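3.2 Fixture Layout

The Kureck courtyard has one planting bed along the north wall and a gravel path to the rear gate. Kuo-hua Tsao proposed low-voltage spike lights in the bed and shielded bollards on the path. All fixtures run at 12 V from a single transformer mounted beside the meter cabinet.
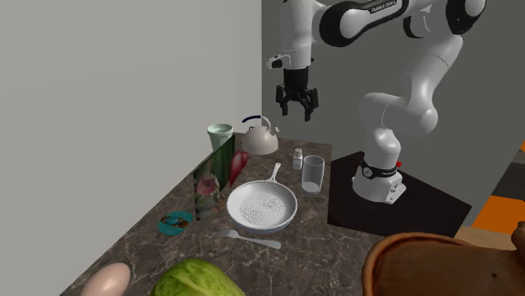

Figure 4. Robotic arm mounted at the end of a dark marble counter (simulation).

3.3 Voltage Drop

The farthest bollard was the limiting case. With the first cable size the calculated drop exceeded our design limit, so the path circuit was split into two runs – one per side – and the conductor was increased by one size. Magdolna Kozma repeated the calculation with all lamps on and obtained acceptable values at both ends.

3.4 Measurements

Illuminance was measured in November at ground level, after dark, with the house lights off. Readings next to the wall were higher than predicted. We attribute this to the pale render, which the model treated as gray.

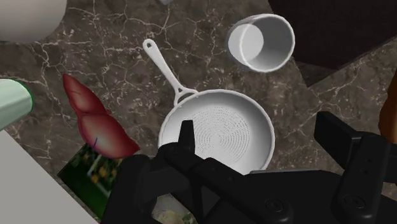 Figure 5. White frying pan on the counter, overhead view (simulation).

3.5 Open Items

The timer still has to be set for summer hours. Cable joints in the bed need a second inspection before the soil is replaced. Liam Catterall will add the revised wiring diagram to Appendix B.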